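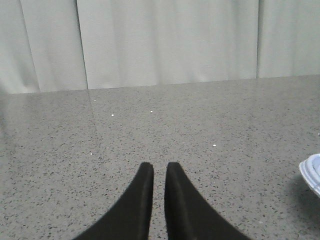
Figure 1. Speckled surface.

Household Materials, Week 6
Notes by Nivaldo Arruda

Today we continue with surfaces. Last week we spoke about wood and its finishes, and several of you asked why a plain colour shows every crumb while a speckled one hides them. The eye looks for a change in an even area. When the area is already full of small changes, one more is lost among them. Designers have used this in floors for a long time.

Please learn these terms for the test in March:

Matte -- the light is scattered in many directions.
Gloss -- the light is returned mostly in one direction.
Sheen -- the degree between the two.

Sheen is not the same as colour. Two grey paints can match in the tin and look different on the wall. Always judge a sample in the same light as the finished room.

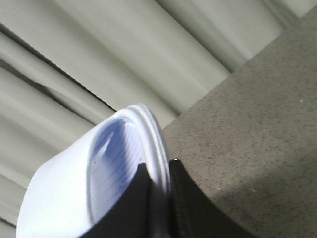

Figure 2. White plastic cup, with highlights on the rim.

A curved edge catches light more easily than a flat side, even on a matte object. Keep this in mind for the drawing exercise.

Reading: Somogyi, chapter 3, and the first 19 pages of the Plerkstead booklet. The booklet is kept at the Dallirwood library desk, and you may borrow it for two days.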